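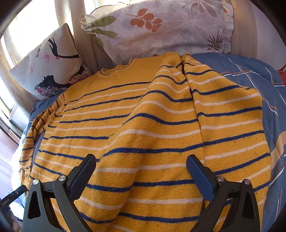 R. Bondetti
Bench technician, leather goods and trims

August 1, 2026
Notebook entry: edge paint on the Waleck tote handles

Picked up where the last entry stopped. Handle blanks from the second Rajput hide are cut, skived and glued. Three-ply, same stack as before: face leather, bonded filler, face leather. The filler is the firmer grade this time. The soft one let the handle roll over at the top of the curve, and the paint cracked there first.

Prep on all blanks: sand 240, then 400, wipe with a barely damp cloth, leave on the rack. The second hide has a looser fiber structure near the belly and the edge fuzzes up after wiping. Those blanks got an extra pass at 400 before primer. Marked them with a notch on the inside of the tab so they can be told apart after painting.

Primer: one coat, clear, applied with the grooved roller. Left 30 minutes. Next batch should get longer. The primer was still tacky at the inside of the curve, where it pools.

Color coats: Drastum edge paint, oxblood, two coats with a hot iron pass between them. First coat goes on thin and looks bad, as usual. Glue line still visible after coat one on every handle. After the iron and a 600 sand it was mostly gone. Second coat covered it except on the notched blanks, where a faint ridge shows if you tilt the edge to the light. A third coat would hide it but adds thickness, and thick paint is what peels on the production bags people send back.

Iron temperature: the dial is not trustworthy. Set it by testing on scrap until the paint smooths without dragging. If it strings, too hot. If it leaves chatter marks, too cold. Someone has moved the pencil mark on the dial since last week. Please leave it alone or write down why.

Flex test: one handle on the rig, bent to the carry curve and released, 4000 cycles. Hairline cracks at the outer edge of the tab fold, none at the top of the curve. The firmer filler seems to have moved the stress down to the tab - better than the top, where it shows, but the tab is also where the stitching runs. Did not see cracks reach the stitch holes. One handle is not enough to say more.

Rub test, dry and with white cotton: no transfer worth noting dry. Damp cotton took a slight pink. Same result as the previous paint lot, so it is probably the color and can be fixed with a clear top coat. The matte top coat dulled the oxblood toward brown on scrap. Gloss kept the color but looks like plastic. Have not tried mixing the two.

Stitching: thread 2038 in dark brown sits well in the groove. The lighter sample thread makes the stitch angle look uneven even where it measures the same. Stay with 2038.

Hardware not started. The D-rings that came in are a hair wider than the drawing and the tab slides side to side on them. Either the tab pattern grows by roughly 2 mm or the rings go back. Pattern change affects the skive line, so hold off on cutting more tabs.

Still to do:
Run two more handles on the flex rig, one of them notched.
Mix matte and gloss on scrap, oxblood only.
Primer at a longer dry time, inside curve wiped back before it sets.
Reorder 400 grit. The last sheet is on the bench and is nearly smooth.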